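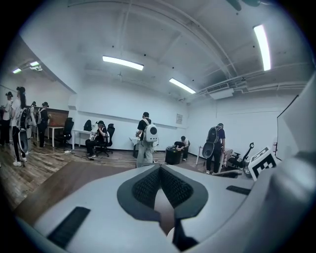 Teaching a robot with your own hands sounds easier than it is, according to Bernice Ametepe, and the first thing new people get wrong is speed. They move the way they would at home. "At home you grab a cup without looking at it," she said. "Do that with a gripper in your hand and the recording is no use to anyone."

Ametepe runs demonstration work at Plaltus, where the people doing the teaching carry the grippers themselves and do each task the way the robot will later be asked to do it. The camera on the gripper records what the robot's own camera would see. Naa Zakaria, who came over from Lurness in February, trains the new demonstrators and checks what they bring back. I spoke with both of them on Wednesday, August 17, 2022.

Zakaria used to work with remote control. At Lurness an operator sat at one pair of arms and a second pair copied the movements across the room. She still likes that method for some jobs. "You know the robot can do it, because the robot just did it," she said. "With the hand-held tool you can reach in a way no arm on a stand can reach, and you find out a week later."

The trouble with remote control was the pace. On a good day she got 70 usable demonstrations of one task. The operator couldn't feel how hard the fingers were squeezing, and small things took several tries. Soft things were worse. When she moved to the hand-held tools she expected to miss the arms more than she did.

"What I missed was sitting down," she said.

Fruit is one of the tasks she gives people early. It rolls, no two pieces are quite the same size, and the grip has to be closed far enough to hold without digging in. She tells people to come in slowly, stop for a moment with the fingers open on both sides, and then close.
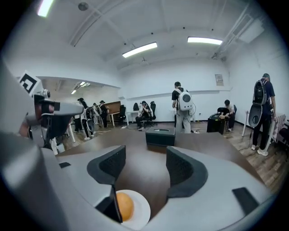
Gripper fingers open over an orange on a plate.

I asked what the stop is for. Ametepe said it gives the software a clear point where reaching ends and grasping begins. Zakaria said it also gives the person a chance to look. Many people close the fingers while the hand is still moving, and the object gets nudged before it is held. A model trained on that will nudge things too.

Both of them spend a lot of time on the second hand. People who are right-handed let the left gripper hang wherever it likes, sometimes across the view of the other one. Zakaria asks them to park it in the same place every time. "I say it so often that I say it in the kitchen," she said.

The set they are building now is called Sinen. The plan was for 3000 demonstrations and it stands at 3590, partly from redoing early ones that Ametepe no longer trusted. Those were too clean, she said. The demonstrators had practiced so much that nothing ever slipped, so there was nothing in the recordings to show how to recover from a bad grip. Now if something slips they are told to keep recording, open the fingers, back off and try again.

"A mistake you fix is worth keeping," Ametepe said. "A mistake where you stop and say sorry, we delete."

New demonstrators get six practice sessions before anything they record is kept. Zakaria would like more. Ametepe thinks six is plenty, and they had not settled it when I left.

The next task on the list is folding small towels, which both of them expect to be slow. Zakaria wants to try it by remote control first, on the Dogbe arms, and compare. Ametepe has agreed to one week of that.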